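Dry It Right – speaker notes, laundry room talk
Blandine Lecomte
4 min read
Print | E-mail
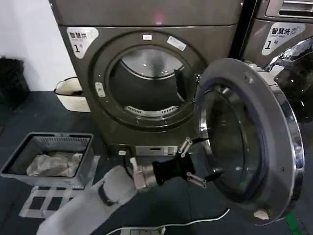
Start w/ the coat story. Wollum coat, my mother's, went in on high, came out fit for a doll. Wait for the laugh. Then – who has done this? Hands.

OK so tonight = drying only. Washing was Annick's talk in May, her handout is on the back table, don't get pulled into detergent questions.

FIRST POINT. Look inside before you load. Every time. Big shared dryers get used all day, stuff stays behind. One sock, a pen, a lip balm. Lip balm is the worst, melts, goes on everything. Put your hand in and feel along the drum, spin it once by hand. I skip this when I'm tired and I've paid for it. (Pen story if time. Annick's white sheets. Ask her first if ok.)

SECOND. Lint screen. On some it's in the lip of the door opening, on others it's down low behind a panel or up on top. Find yours. Clean it before, not after – well, both. Roll the lint off with your fingers, don't scrape with keys. If water sits on the screen and won't go thru, it's coated from dryer sheets. Warm water, soft brush, dish soap, let it dry all the way.

THIRD. Load size. Big drum makes people greedy. Clothes need room to fall. Half full, a little over is fine. Packed tight = hot outside, damp middle, and you pay twice. Sheets ball up, everything gets stuck inside the fitted one. Stop halfway, shake them out, start again. Towels on their own if you can.

Somebody will ask about tennis balls. Yes for pillows and down jackets, 2 clean ones. Noisy. Don't do it at 11 pm, people live upstairs.

Heat – slow down here, last time I rushed this part
- cotton, towels, sheets: high or medium
- anything stretchy: low, take it out a bit damp
- wool: no. Flat on a towel. See coat.
- rugs: the little Girik bath mat, rubber back, NO heat, it crumbles. Hang it. The Shirazi runner doesn't go in at all, somebody asked last time and I wasn't sure they were kidding
- anything with oil or gas on it, keep out of the dryer, even after a wash. Say this one twice. Fire.

Prondance leggings – Annick brought hers, pass them around. One pair line dried, other pair dryer on high for a season. Feel the waistband. Let people pull on it.

Cool down. Don't yank stuff out the second it's hot and leave it heaped in the basket, that's where wrinkles come from. Let the cool part of the cycle run. Fold while warm, shirts first, socks whenever.

Door. Leave it open a few minutes after so the drum airs out. Check the pockets on your way TO the machine not at it. Wipe the glass w/ a damp cloth, no bleach spray.

Money slide if there's time. My notebook says 233 loads since we moved in, over 100 of them towels. Too many towels. We use them twice now, smaller pile. Skip if running late.

Questions. Wrinkle sheets, I dont know. Shrunk sweaters, cool water and hair conditioner, stretch gently, no promises.

Handouts by the door. Thank Annick Lacroix for the room and teh coffee. Get leggings back.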